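Jerus Hand Gripper, Classroom Set
Ploven Robotics Club equipment -- item page 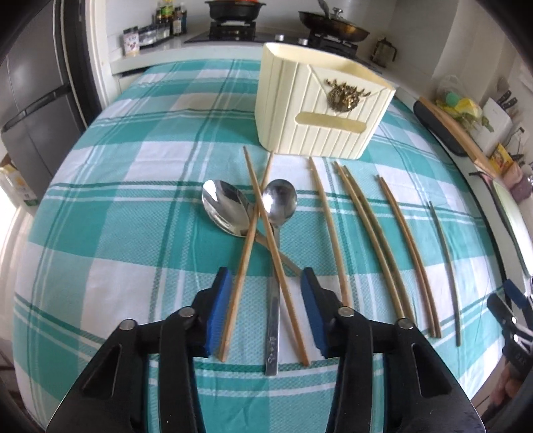 The Jerus over the cutlery task, jaws open, utensil holder at the back.

The Jerus is a hand-held two-jaw gripper with a camera, used by club members to record demonstrations for the table-clearing project. You hold it, do the task with it, and the recording goes into the training set for the arm. It is the tool most new members start on.

The jaws are black with blue foam pads at the tips. The pads are the part that wears out. They are glued on and can be replaced in a few minutes with the pad kit, sold separately or found in the second drawer of the Tellix cabinet if you are in the club room.

What is in the set
Two grippers
Two camera mounts
Charging cable and spare battery
Pad kit, 30 pads
Printed task cards for the cutlery, cup and towel tasks
Carrying case

Specifications
Weight with camera: 810 g
Jaw opening: 72 mm
Battery: 2000 mAh
Storage: removable card
Hand: left or right

The cutlery task
This is the first card in the set and the one the club has used most. Spoons and chopsticks are spread on a table and have to be put in a utensil holder one at a time. Spoons are the easier part. Chopsticks are thin and roll when a jaw touches them from the side, and when two lie close together it is common to pick up both. Come down from straight above, close slowly, and lift before you turn the wrist.

Leave some of the chopsticks crossed when you lay out the table. A set of recordings where everything is neatly spaced will not help the arm much when it meets a real kitchen. Change the layout between runs and write the run number on the card.

Noemí Ayala's team recorded the first full set for this task in December. Their notes are in the case, including a page on lighting. Polished spoons can throw glare into the camera, so check a test clip before you start a long session.

Care
Wipe the pads with a damp cloth. Do not use alcohol on the foam.
Check the pivot screws before each session and tighten by hand only.
Take the battery out if the set will be stored for more than a month.
Do not pick up knives or glass with the gripper.

Borrowing and ordering
Club members can borrow a set for one week. Sign it out with Witold Szewczyk and bring back the card with your files still on it -- he copies them before the set goes out again. Schools that want their own set can order through Barbier, our parts supplier. Replacement jaws are sold in pairs.

The older single-gripper set is no longer lent out. Its camera mounts do not fit this version.

Page updated 6 January 2025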